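Pay Without the Fumble: Tips for Paying by Phone and Watch at Home and in the Shop

Tap-to-pay is one of my favorite little conveniences, and I say that as someone who once stood at a hardware store register with a gallon of primer in one hand, waving a locked phone at the reader like a magic wand. A bit of setup at the kitchen table fixes nearly all of it!

Start with the default card. Most wallet apps make the first card you added the default, and for plenty of us that's an old one we barely use. Open the wallet, pick the card you buy groceries with, and set it. On some phones you drag it to the front, on others there's a menu.

Then have a look at your phone case. If it has a metal plate for a car mount, or a pocket stuffed with hotel keys and loyalty cards, that could be why the reader ignores you. Take the case off and try one payment bare. If it goes through first time, move the plate or find the cards another home. I keep mine in an old recipe tin by the door, and I love that tin.

Find the sweet spot, too. The antenna is near the top on many phones and closer to the middle of the back on others. Try both, and hold still for a second or two. People swipe it past as if it were a magnetic stripe (my whole family does this) and then blame the store.
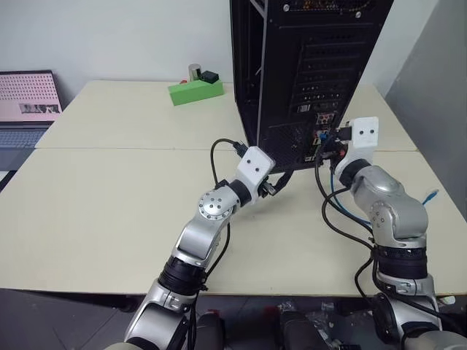 3 min read

Watches are even better once your hands are covered in flour or sawdust. Put the card on the watch separately – adding it to the phone doesn't always carry it over – and set a passcode you can type with a damp finger. Wear the strap snug. A loose watch may decide it has left your wrist and lock itself right when the cashier is looking at you.

For the workshop, set up a second card just for supplies. I run mine through a small account with a $4000 limit, and every box of screws lands on one statement. At tax time I print that statement, go over it with a yellow highlighter and I'm finished before the coffee gets cold. Violeta Yáñez, who does upholstery two doors down from me in Simstead, went one further and gave each of her three big jobs its own virtual card. When a sofa leaves the shop, she closes the card. Brilliant!

Sending money to friends and family

Always send a small test first when it's a new person. One dollar will do. Call or text them, make sure it arrived, then send the rest. There are a lot of people with the same name in those search lists, and getting a payment back from a stranger can be a long business.

Use the note field properly. "Pizza" means nothing by December. "Half of gutter cleaning, back of house" tells you everything, and it's searchable.

Turn on alerts for every payment, even the tiny ones. It feels like a lot of buzzing for the first week and then you stop minding. Mine caught a streaming trial I'd forgotten for five months – that paid for a very nice bread knife.

If you lose the phone

Write your bank's card-freeze number on paper and tape it inside a cupboard door. Ours is in with the mugs, next to the plumber's. Log in once on a home computer as well, so that you know where the freeze button is and the bank's site has already seen that machine. Keep one plain plastic card in the house, apart from your wallet.

And charge the watch while you do the dishes. It's just long enough for a good top-up, and your wrist is bare then anyway.

More in Home Money: Sorting a year of receipts in a shoebox | Allowance jars that kids really use | Labeling chargers with bread tags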